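**Curnska sets equipment plan for two-arm workstations**

24/11/2018. The Curnska training center has approved a purchasing plan for tabletop robot workstations, to be placed at its Rerngate site. The plan covers nine stations, each with a pair of arms, a framed table and a set of household dishes for sorting and racking tasks.

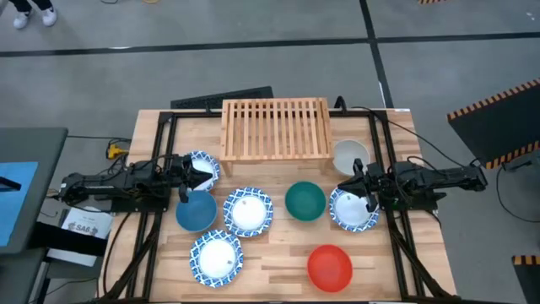

**When will the first orders be placed?** Orders will go out in August, after the two bids now under review have been compared.

Bids were received from Josano and Manríquez. Saskia Whitelaw, head of procurement, said the center would weigh service terms as heavily as purchase price. "An arm that waits a month for a replacement part is a cost we have to plan for," she said. The budget sets aside 33 percent of the total for spare grippers, cables and repairs.

Floor space at Rerngate is also under review. Silvana Lacerda, who manages the site, has reserved 729 square feet for the stations and has asked for a separate storage room.

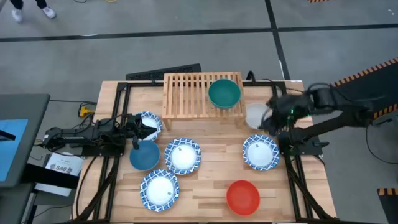

*A plate held in the left gripper at a two-arm table.*

Written questions on the plan may be sent to Ms. Whitelaw's office.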